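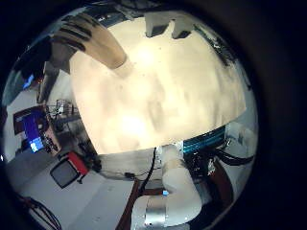

Vista desde la cámara de muñeca, con un dedo de la pinza sobre la lámina clara y el brazo blanco debajo.

Buscamos operadores para comparar pinzas (Volthorpe, Dimholm)

Los dos fabricantes aseguran que su pinza maneja material fino y flexible sin ajuste previo. No nos lo creemos del todo, y por eso abrimos esta convocatoria. En Hurance queremos gente que haga las pruebas sin cariño por ninguna de las dos marcas.

Qué harás: teleoperar el brazo, repetir agarres sobre láminas, cambiar de pinza a mitad de turno y anotar los fallos, también los que parezcan culpa tuya. Están previstos 418 agarres por pinza. También probaremos si la cámara gran angular de muñeca sirve de algo o solo deforma los bordes.

Qué pedimos: pulso, paciencia y castellano escrito claro. La experiencia con robots no es obligatoria. Si has trabajado para alguno de los fabricantes, dilo en la solicitud.

Condiciones: 19 plazas, turnos de mañana desde las 9:00 durante abril, 135 euros brutos por turno. No prometemos contrato posterior ni «entorno dinámico». Los resultados se publican salga lo que salga.

Solicitudes: una página a la atención de Begoña Escobar. Las dudas técnicas las responde Kagiso Khumalo. Abstenerse de enviar vídeos promocionales.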